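June
By the Vorora bench team

Tips for two-arm lifting of wide bins and blocks

These notes come out of a simulation study of two-handed lifting and are meant for anyone setting up the same task on a workshop bench. The study covered 2000 simulated lifts, 800 of them with a tapered part, wide at the top and narrow at the bottom. Storage bins, planters and dish tubs often have that shape, so most of the advice applies to household objects too.

Grip the band, leave the slope alone. A finger pad pressed on a slanted wall tends to slide toward the narrow end. If the part has a straight upper band, put the pads there. In the study, moving the grip from the slope to the band removed most of the dropped lifts. The remaining drops came mainly from grips that were set at different heights.

Match the heights before closing. Set both grippers to the same height above the table, then close them together. Closing one side first pushes the part toward the other gripper and turns it slightly. The turn is small, but it stays in the grip for the rest of the lift.

Close in two steps. The first step brings the pads to light contact on both sides. The second adds force. Wait 7 control steps between them. A shorter wait gave uneven contact in the Kidivar controller, and a longer one made no difference.

Raise a little, then check level. Lift the part just clear of the surface and stop. Read the height of each wrist. If the two readings disagree, put the part down and grip again. Correcting the tilt in the air is possible but costs more time than a fresh start, and it loads one pair of pads more than the other.

Train with plain objects first. The learned policy was started on matte, single-color shapes with no markings. Texture was added later, after the lift itself was stable. Runs that began with textured parts took longer to settle and showed no gain at the end.

Vary friction more than weight. Weight changes are easy for the controller to absorb. Friction changes are where lifts fail. The Mykhailiuk schedule, which widens the friction range in steps, gave the best results of the schedules tried. Start narrow and widen only after 31 clean lifts in a row.

Keep the bench clear. Any loose item under the part changes the contact when it is set down. The study used a bare tabletop for all lifts — clutter was left for later work.

Hold at low height. Keep the part close to the table while testing. A low hold limits the damage from a drop and makes the set-down short. The level check reads the same at low height as at full height, so nothing is lost by staying down.

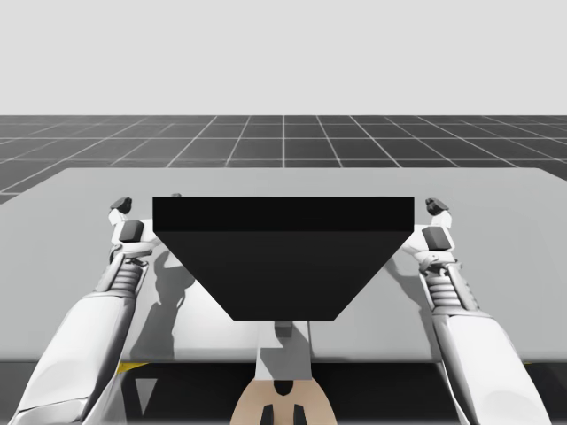 Wunport Two-Arm Handling Group

The hold shown has one gripper at each end of the black part, with the part level and just above the table. It is a simulated hold. Both arms come in from the near side of the table, which leaves the far side free.

For a real bench, three settings need to be redone. Pad friction should be measured with the actual pads, as the simulated value is too generous for dusty plastic. Closing force should start at the lowest value that holds the part and go up from there. Table height should be entered again each time the bench is moved, even by a small amount.

Set the part down the way it was picked up, in reverse. Lower until contact, reduce force on both sides together, then open. With a narrow base, pause before opening. Over 800 of the simulated lifts ended with the pause included, and tipping at release was rare in that set. Without the pause, the part often leaned toward whichever gripper opened last.

Log the wrist heights for every lift, including the good ones. A slow drift between left and right shows up in the log well before it causes a drop.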